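Jovico Teaching Kit - Set-up Guide
Section 4: Recording a cloth task by remote control
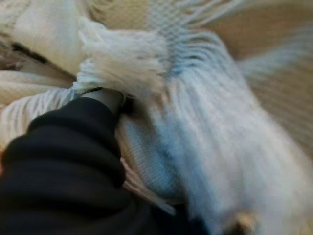 Before you start, finish the arm calibration in Section 3 and clear the table of anything the task does not use. Soft items with fringe or loose weave need slower hand speeds than towels or napkins.

1. Switch on the leader arm, then the follower arm. Wait for both status lights to turn green.
2. Open Birhane on the control laptop and select New Task. Type a short name, such as "fold throw".
3. Set the speed limit to 30 percent. You can raise it later.
4. Lay the cloth down in a slightly different position for each recording.
5. Press the left pedal to start. Bring the fingertips down to the cloth, close the grip, and pause for 2 seconds before lifting.
6. Carry out the fold, open the grip fully, and back the arm away.
7. Press the left pedal again to save, or the right pedal to discard.

Note: Discard any take where you dropped the cloth and did not pick it up again. A drop followed by a clean pickup is worth keeping.

Note: Plan on 100 saved takes for one fold. Birhane shows the count at the top right.

CAUTION: Do not pull against the table edge with the grip closed. If threads catch in the fingertips, stop the arm - error 112 may appear - and free them by hand with the motors off.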